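Search this site Go

The Eight-Hour Religion

By Boglárka Katona

My brother-in-law Csaba Fodor got a sleep score of 214 in the first week of the year and has been unbearable ever since. I don't know what the score is out of. Neither does he. The app, Zanitz, adds up the nights and gives him a weekly total with a green arrow next to it, and the green arrow is what he talks about at dinner.

I have nothing against sleep. I would like more of it. What I distrust is the idea, now repeated in every office newsletter and pharmacy leaflet I come across, that sleep is a skill, that most of us are bad at it, and that we could be good at it if we bought something.

Start with the number 8. Eight hours is a fine amount of sleep for plenty of people. It is also a round figure that fits on a poster. My grandmother slept in two pieces, with an hour of mending or praying in the middle, and considered herself a sound sleeper until she died at a great age. Today she would be told she had a problem with sleep maintenance. She'd have been handed a diary to fill in, and I suspect the diary would have kept her up.

Then there is the shopping. Last winter I went to look at mattresses with my friend Dorottya Sipos, whose back was bothering her. The salesman at Kiss put her on a model called the Grurlow, drew the curtain, and played her a recording of rain. The price was 869, delivery extra, and for that she could have a hundred nights to decide whether she felt different. She asked him different from what. He said from before.

She bought it, I should add. She says her back is better. It may be. She also stopped carrying her son up the stairs that month, and I notice the mattress gets all the credit. 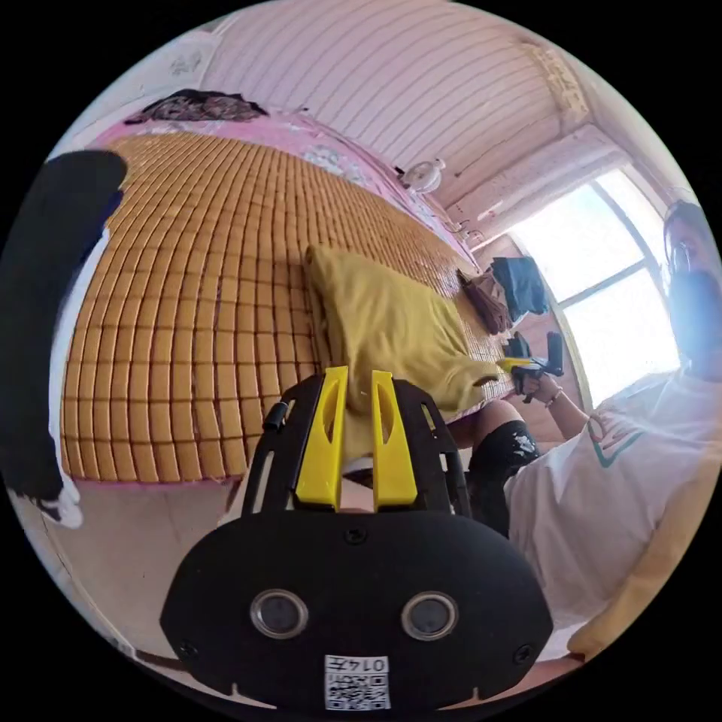
People have slept on straw, on boards, on brick stoves and in hammocks, and they complained about it no more than we do. Whole countries prefer a hard bed in hot weather and think our deep foam is a kind of punishment. If there were one correct surface for the human spine, you would expect somebody to have settled on it by now. Instead the correct surface changes every few years. When I was a child it was firm. Then it was soft with a firm middle. At present it seems to be whatever arrives rolled up in a box.

I put some of this to Miklós Oláh, who taught biology at my old school and still answers his mail. He thinks I'm being unfair. Bad sleep makes people ill, he wrote, and if a gadget gets a man to go to bed earlier, what harm does it do? That's a reasonable question and I have tried to take it seriously. My trouble is that I can't find the man. Csaba goes to bed at the same time he always did -- he just lies there now with a band on his wrist, trying to lower his pulse. Twice he has told me he woke up feeling fine and then learned from the phone that he'd had a poor night. He was tired for the rest of the day, both times.

And the people who really sleep badly are mostly not the ones being sold to. Benedek Győri, two floors down from me, drives a bakery van and starts at 2 in the morning. He knows exactly why he is tired. A cooler pillow won't move his shift. Neither will magnesium, or the herbal drops called Jeno that his wife was given for Christmas, whose main ingredient as far as I can tell is apple juice. What he needs is a later start or better pay for the early one, and I have yet to see a leaflet on that.

I'll grant the newsletters this much: a dark room helps, and so does less coffee after lunch. Both were known before there was an app, and both are free. If you snore and stop breathing, see a doctor, and don't let anybody on the internet, me included, talk you out of it.

The rest I would leave alone until at least February, when the offers end and the arrows start pointing the other way. Csaba has promised to tell me his new total when it comes in. I have asked him to do it by letter.

Contact the editors | Copyright, all rights reserved | Back to top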